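4.2 Covered tables and the sorting of leftover packaging
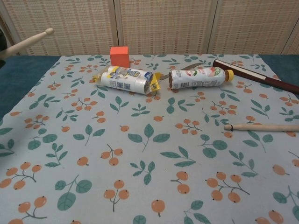
Figure 6. A covered table with a small orange-red block and two plastic bottles lying on their sides. The yellow screw cap of the bottle on the right is still in place.

The claim we set out to test in this section is an old one in the household advice literature, and it is repeated so often that it is seldom given a source. It holds that people clear a table sooner, and sort what is on it more carefully, when the table is covered with a patterned cloth. The usual explanation is that rubbish "looks wrong" against a decorated surface. The Tramach handbook for shared kitchens states it as settled. The Prutavier guide goes further and recommends floral or fruit prints over plain ones. Neither gives any data that we could find.

We doubt the explanation for a simple reason. A busy print can just as easily hide small things as show them up. The cloth in Figure 6 is a light bluish gray with teal-green leaves and small orange berries. A crushed bottle on it is easy enough to spot from a chair. We are less sure about a torn corner of label or a loose bottle ring, and small pieces of that kind made up most of what our households left behind. The orange-red block stands out by its size and shape, but its color is not far from that of the berries, and anyone who argues that pattern makes stray objects obvious ought to explain why a print sharing its colors with the objects should help.

The diary records from the Brurutport households give the claim little support. Of the 1664 entries that mention a table, 200 were detailed enough to tell us both what covered it and what was done with the packaging on it. Clearing times for covered and bare tables overlapped almost entirely. Where a difference did appear, it went along with the time of day: tables used for an evening meal were cleared before bed whether or not they had a cloth, and tables used for crafts or paperwork tended to stay as they were. Households that own a good tablecloth may also be households that tidy more, a possibility that the Prutavier authors do not raise.

Sorting is a separate matter from clearing, and here the earlier work is harder to defend. Hattori's scheme, which we used for coding, treats a plastic drink bottle as one item with one correct destination. The bottles in Figure 6 show how poorly that fits what people have in front of them. One is crumpled, with yellow crinkled plastic at both ends and a wrinkled label. The other has its cap on at one end and is open or cut at the other. Is the second bottle a single item, or a bottle and a cap? Should the labels come off first? The scheme has no answer, and our two coders disagreed on 50 of the detailed entries, nearly always over caps, labels and bottles that had been cut or crushed. We report the sorting results after discussion between coders, but we would not lean on them heavily.

It is tempting to read crushing as a sign of intent, and Hattori does so, scoring a flattened bottle as "prepared for disposal." We did not keep this rule. A bottle may be flattened to save space in a bin, or squeezed out of habit, or stepped on by a child. Its shape on the table does not tell us which. Mamta Dixit, who coded the November diaries, pointed out that several writers described crushing a bottle and then leaving it where it was for days. Scoring those bottles as half sorted would have flattered the results.

Objects that are not packaging raise a further problem. Blocks, coins, keys and pens turn up on the same tables, and diary writers rarely say whether they moved them. We left such objects out of the clearing times, so a table could count as cleared while a toy block remained on it. A stricter rule would lengthen the times in both groups. We do not know whether it would lengthen them equally, and the diaries are too thin on this point to settle it.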